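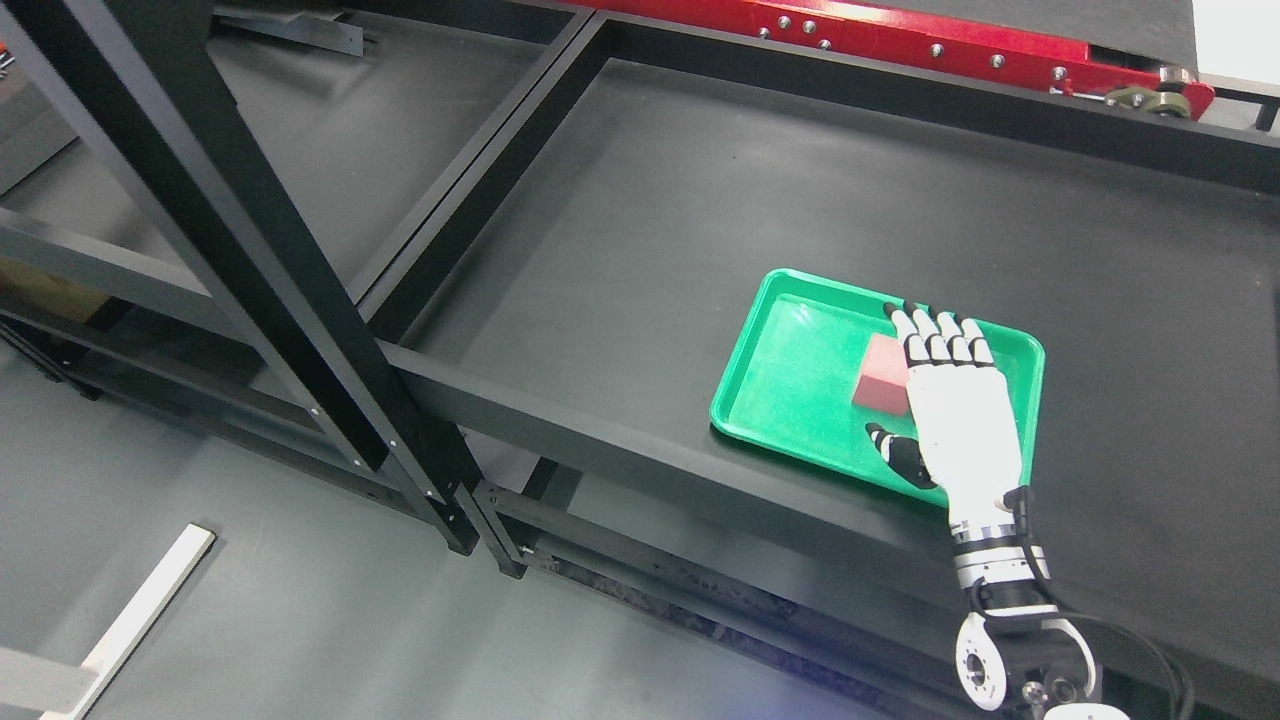 Green tray with one cube, Vik workroom

Progress report on the tray and block sets, July 29, 2026
Prepared by Margit Haugland for Kusum Vashisht, Grudcombe

We have received 107 of the trays ordered from Provholm. The supplier still calls this "on schedule." I don't see how, with 508 on the order.

The raised rim is fine. My doubt is the size of the cube: one small block in a tray that big leaves a lot of bare green, and I am not convinced the larger tray earns its price. Brijesh Mishra disagrees and wants four cubes per set. His costing is still missing two quotes.

I would hold the second payment until September. Geeta Katiyar has asked Provholm for a firm delivery date and has so far been sent a brochure.

Recent reports
Storage shelving at Vik: revised costs
Brerneo block samples, second batch
Table heights: notes from Rajkumari Rajput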